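Dretwood Technical Training Centre
Teaching Resources Working Group – Minutes of Meeting, 22 Apr 2024
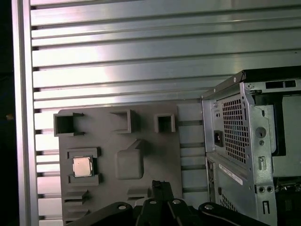 1. Minutes of the previous meeting
The minutes were accepted without amendment.

2. Mock motherboards
The group considered the grey mock boards used in the introductory assembly unit. Members agreed that the raised CPU socket frame is large enough for learners to practise seating the square silver CPU before they handle working parts. It was noted that the board can be taught upright against the slotted aluminium panel – the position preferred by the Grestik campus – or flat on the bench.

A member asked whether the moulded ridges should be labelled. It was resolved that labels be left off the boards and a printed key be supplied in the learner workbook.

3. Purchasing
Quotations were received from Asorel ($445 per set) and Bilgin ($148 per board, frames excluded). The group resolved to order six sets from Asorel under cost code 2117. Delivery to the Dretwood store is to be confirmed in writing.

4. Storage
Loose CPUs are to be returned to the labelled tray at the end of each class. The cupboard key remains at the front counter.

5. Other business
The colour of the workbook cover was deferred. The unit outline will be reviewed in November.

The meeting closed at the completion of business.

Print this page | E-mail this page

Related items
Assembly unit – learner workbook
Bench booking rules, Grestik campus
Teaching Resources Working Group – terms of reference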